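Shop talk: keeping a repair counter open in Stindley

May 2021

Caught the owner of the Flastden repair counter between customers, so this is short. She'd been in since before opening, coffee going cold next to the till, phone ringing the whole time. She let it ring.

The counter fixes lamps, toasters, radios, the odd sewing machine. She took it over from her uncle with 500 dollars in the register and a landlord who wanted an answer by Friday noon.

"I said yes before I'd seen the back room," she says. "Big mistake. The back room was all vacuum hoses."

Why repairs? She shrugs. Grew up in Mrema, big family, one iron between them. "If it broke, you sat down and you fixed it. My dad would hand you the screwdriver and go eat his lunch."

Most jobs are small. A cord, a fuse, a switch full of crumbs. She charges a flat 37 dollars for anything she can finish the same day and teh rest gets a quote. People argue with the quote. Nobody argues with the 37.

Oldest customer is 92 and brings in the same radio every spring. "There's a loose wire. I could fix it for good, but he'd have to leave it with me for a week and he won't."

Parts are the headache right now. Orders from Follance used to show up in two days, now it's two weeks, sometimes the wrong box. She keeps a shelf of dead toasters just for the springs.

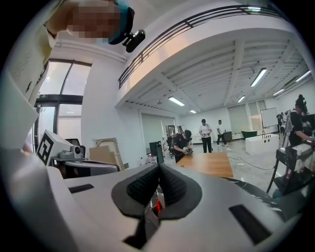 Teal cap on, head down, daylight coming in through the glass doors.

Does she want a second shop? Long pause. "No. Well. Ask me when the sign is paid for." She would like help on the busy mornings, someone patient, doesn't have to know anything about wiring. She'd rather teach it herself.

And the thing she won't touch? Hair dryers. "Too much hair," she says, and finaly picks up the phone.

The counter is on the Stindley side of the bridge, door next to the bakery. Bring the cord too.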